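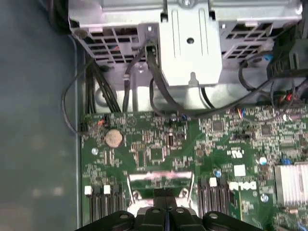 How to swap the processor in an old office desktop (and whether you should)

Most guides to this job start by promising a new computer for the price of a used chip. I have my doubts. A faster processor will not fix a slow hard drive, and if your machine still boots from one, spend the money there first. If you have already done that and still want to go ahead, read on.

Before you buy anything

Find the exact model number of your motherboard and look up its list of supported processors. A chip that fits the socket may still not be supported. Sellers love the word "compatible" and tend to use it loosely. I bought one from a shop called Fodlow that was listed as a match for my board, and it needed a BIOS version the board never got. It went back.

Check the power rating of the new chip too. Small office cases were built to a budget and the stock cooler may already be at its limit.

What you need

A Phillips screwdriver, thermal paste, isopropyl alcohol and some lint-free cloth. The Tirkton kit I looked at had 76 pieces in it, and I would have used two.

Taking the old one out

1. Shut down, pull the power cord and hold the power button for a few seconds.
2. Lay the case on its side and take off the panel. Take a phone picture of the cables before you move any. They all look obvious until they are unplugged.
3. Touch bare metal on the case.
4. Unplug the fan and loosen the cooler screws a little at a time, working in a cross pattern. If the cooler sticks, twist it gently. Do not pull.
5. Push the socket lever down and out, then let it rise. Open the load plate.
6. Lift the chip straight up by its edges. 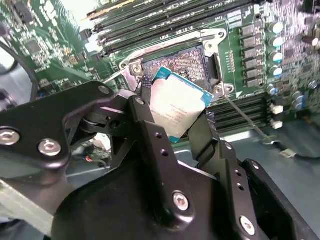

Processor held by its edges over the open socket, with the lever released.

On an LGA board the pins are in the socket, and they bend if you so much as brush them with a sleeve. People online will tell you a bent pin is an easy fix with a needle. Maybe for them.

Putting the new one in

Match the notches, lower the chip flat and let go. It should need no pressure at all. Close the plate and bring the lever down - this part does take some force, and the creak is normal.

Paste next. I have read a thread 337 posts long about dots versus lines, and I am not convinced it matters much on a desktop chip.

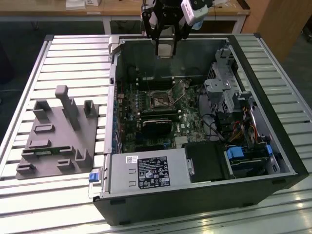 Refit the cooler in the same cross pattern and plug the fan back into the CPU header. Then tuck the cables away from the fan blades, check that the memory is fully seated and start up with the panel still off. If the screen stays black for longer than a minute, power down and check the fan plug and the CPU power connector before blaming the chip.

Mine went from 9 seconds to 6 opening a large spreadsheet. Decide for yourself if that is worth an afternoon.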